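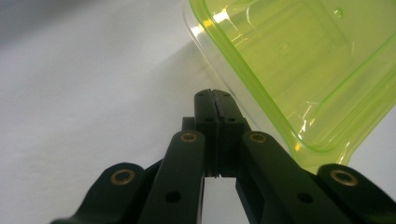 A green plastic container on a white surface.

Tineke Claeys has been making pickles for most of her adult life, and she still gets excited when a jar starts to bubble. "I go and look at them before I've had my coffee," she says. "Every morning! My husband has given up commenting."

We're sitting in the back kitchen at Rasgate, where she has taught fermentation classes since the old bakery closed. There are crocks under the bench and cabbage on every flat spot, and the smell is wonderful if you like that sort of thing (I do).

She learned from her neighbor Nerea Cifuentes, who grew turnips and hated wasting them. "Nerea never weighed anything. She'd taste the brine and make a face, and the face told you whether it needed more salt. I can't teach a face, so I bought a scale."

Her own rule is 20 grams of salt for every 1000 grams of vegetables, and she gets quite fierce about it. Beginners tend to go light on the salt and then wonder why their kraut has turned to mush by the second week. "Weigh the cabbage after you've pulled off the outer leaves and cut out the core. People weigh the whole head and then everything is off."

What about the notebooks I've heard so much about? She laughs and pulls one down from the shelf. Every batch has a number, and the last one is 2233, a carrot and caraway mix that she started in December and calls "fine, a bit dull." Batch 141, on the other hand, was green tomatoes with garlic, and she has been trying to make it that good again ever since. "I wrote down the salt and the days and forgot to write down which tomatoes. Can you believe it?"

The next open tasting is on 24th March, and Pravesh Ngubane is bringing his lime pickle, which sold out in minutes last year. Almost 100 people have asked for a place already. Claeys is planning beets with horseradish, and maybe a plum thing she won't say much about yet.

"It might be awful," she says, already reaching for a spoon. "Do you want to try it?"

I had two helpings, and she sent me home with a jar.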